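4.3 Setting up a manuscript project

This section covers creating a new fiction project in Fikatis Desk, setting the chapter structure, and turning on version history. Complete section 4.2 (account and license) first.

1. Open the Projects panel and click New. Choose Novel or Story Collection. The type cannot be changed later.

2. Enter a working title. Titles may be up to 70 characters long. Slashes and colons are removed when the project is saved.

3. Under Point of View, select First Person, Third Person or Mixed. With Mixed, each chapter carries its own setting, and the narrator's name appears beside the chapter number in the outline.

Note: The sample project "Rondley" uses Mixed, with 12 chapters split between two narrators. Open it from Help > Samples to see how the labels look.

4. Set the chapter word target. The default is 500, a placeholder value that is too low for most novels. Enter 0 to turn targets off.

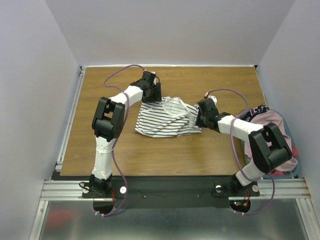

5. Import existing text. Drag the files into the Outline pane in reading order. Accepted formats are RTF, DOCX and plain text. Each file becomes one chapter - scene breaks inside a file are kept if they are marked with three asterisks on their own line.

Caution: Importing a file with the same name as an existing chapter overwrites that chapter. Rename the file first or take a snapshot (step 6).

6. Turn on Snapshots in Project > History. The program keeps the last 40 snapshots per chapter and deletes the oldest when the limit is reached. To keep one permanently, right-click it and choose Pin.

7. Click Save and Close. Reopen the project and check the chapter order before writing.

Note: Comments from an earlier Durkley file import as plain text in square brackets. Search for "[" to find them.

For sharing a draft with readers, see section 4.4.

Section revised by Fenna Jansen, June.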